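Toludero Recipe Cards

Version 3 of a small set of home recipes, typed up from handwritten cards and put into one plain table. The set holds 786 recipes, most of them soups, breads and baked desserts.

What is in the file

Each row is one recipe. The columns are title, servings, ingredients, steps, oven temperature and source box. Temperatures are in Fahrenheit. If a card gave no temperature, the cell is blank. Spelling follows the card, so "catsup" and "ketchup" both occur.

Sources

The cards came from 5 boxes, labeled Gurance, Uysal, Erureo, North and Loose. The Loose box has the most stains and the most gaps. In 70 rows at least one word could not be read and is marked with [?].

Changes since version 2

Duplicate titles now have a number at the end. Fractions are written as 1/2, not as single characters. Two-sided cards were joined into one row in February.

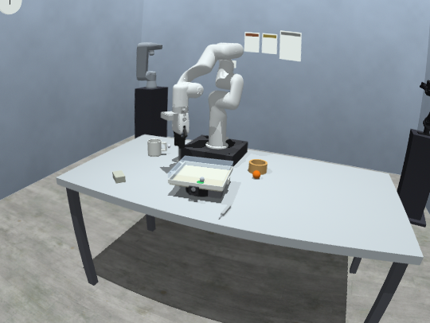

Can I scale the servings column by script?
Only for rows where it holds a single number. Many cards say things like "one large pan" or "feeds the family," and those were left as written.

License

Free to copy and change. Please keep the source box column.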